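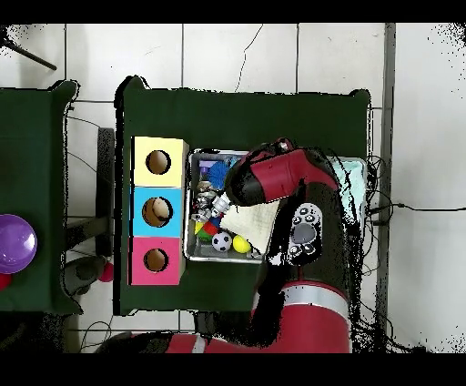 When I rang the woman who runs the teaching room at Sanov, she had been at it since seven in the morning and was, she told me cheerfully, on her third cup of tea and her seventeenth go at the same job. The job is tidying. Small toys and odds and ends start out in a metal tray, and the arm has to be shown how to pick them out and drop them into boxes with a round hole in the top.

"People imagine we write it all down in code," she said, "and I do wish we could, some days! But what we do is take hold of the controls and drive the arm through it ourselves, over and over, and it learns from the recordings."

A good day brings 75 usable recordings. The full set for this job stood at 2663 when we spoke, all of them made by a team who came, for the most part, from quite different work - she herself used to repair sewing machines in Brikine, and says she still thinks with her fingertips.

I asked what makes someone good at it. She took a while over that.

"Patience, I suppose, and not showing off. A new person wants to be quick, and then the arm picks up all their little jerks and wobbles. I tell them to move as if somebody's asleep in the next room."

Shiny metal pieces are her least favourite, being small and slippery to grip. Soft things have their own troubles, and she has strong views on balls, which roll. "I've said some dreadful words to a ball," she admitted.

She would like to reach another 200 recordings by the end of November, and then start on folding cloths, a job she has been putting off - happily, I think - since the spring.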